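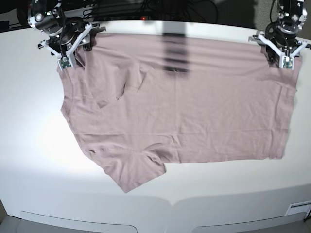
Folding thin cotton tees: sideways or upright?
Laundry and Linen board > Folding and storage
14 replies, page 1

Ville_Heinonen
February 13, 2023
I have moved all my T-shirts into a Drorora chest, the low one with the shallow drawers, and my old fold no longer fits. The usable height inside is 14 cm. The shirts are thin knit cotton, mostly well washed, and they do not hold a crease for long.

My old method was shirt upright in front of me, collar away, sides in, then halved twice. The finished block is too tall to file on edge. I have been told to turn the shirt sideways and work from the long edge. Does that make any difference to the final size, or is it only a matter of reach?

Cremilda C.
It makes no difference to the size. A fold is a fold whichever side of the table you stand on. What matters is the width of the centre strip after the sides come in. Set that first, then divide the length by whatever number of folds gets you under 14 cm. For most adult shirts that is 3 folds from the hem, stopping a little short of the collar.

rosimeire_rangel
Disagree in part. With a stiff shirt, yes, the orientation is irrelevant. With thin knit it matters, as the cloth stretches when you pull it towards you. If the shirt lies sideways you can hold the shoulder end in one hand and the hem end in the other and draw it straight along its length in one go. Standing at the hem you can only pull one end, and the far end wanders.

The stage I mean is this, body running left to right, one long edge more or less straight, a sleeve still pointing down at the near side: 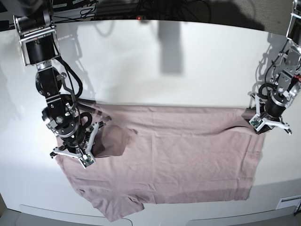

Shirt laid sideways, sleeve not yet folded in. Some rumpling left in the body.

Get the long edge straight before touching the sleeve. If the edge bows, every fold after it will bow as well.

Cremilda C.
I accept the point about reach. I do not accept that pulling is the right way to straighten knit. You are adding tension which comes out again in the drawer, and the block springs open. Smooth with the flat of the hand from the middle outwards and leave the ends alone.

Ville_Heinonen
Thanks both. Tried it on three shirts. Sideways is easier on my table, which is 80 cm deep, so upright I was always hanging the hem over the front. Smoothing with the palm got rid of the large ridges but left the fine wrinkles. Is it worth doing anything about those?

WMeireles
Fine wrinkles in washed cotton are set in the drying. No amount of smoothing on the table will shift them. Either iron, or take the shirt off the line while slightly damp, give it one shake by the shoulders and lay it flat. I use a Flernorus airer and turn each shirt once. The remaining wrinkles are not visible when worn.

On the pull versus smooth argument – do both, in that order. A light pull at the two ends to find the line, release, then the palm. What you should not do is pull on the collar. Ribbing stretches and does not come back.

rosimeire_rangel
Agree about the collar. Hold to the side of it.

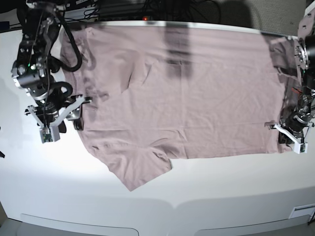
Held at both ends. The left third and the lower edge are where the ripples collect.

The ripples on that side are mostly from the seams. The seam is stiffer than the cloth next to it, so the cloth puckers. I press the seam flat with two fingers first and then do the body.

Gleice B.
I think this is more work than a T-shirt deserves. I have not folded one since July. Rolled from the hem, packed in rows, a Dostero shoebox at each end of the drawer to stop them shifting. No seams to press and the height is whatever you roll it to.

Cremilda C.
Rolling is fine for a suitcase. In a drawer you cannot see the print, and the roll loosens each time you take its neighbour out.

Gleice B.
Mine are all plain, so there is no print to see.

Ville_Heinonen
Mine are half and half. I will fold the printed ones and try rolling the plain. One more question: does anyone use a folding board? There is a Magyar one in the shop near me and I could set the centre strip to the same width each time.

WMeireles
Had one. It is good for the width and poor for thin knit, which slides on the plastic. A piece of card cut to your strip width does the same job. Lay it below the collar, fold the sides over it, pull it out from the hem end.

rosimeire_rangel
Seconding the card. Round the corners off or it will catch on the sleeve hem.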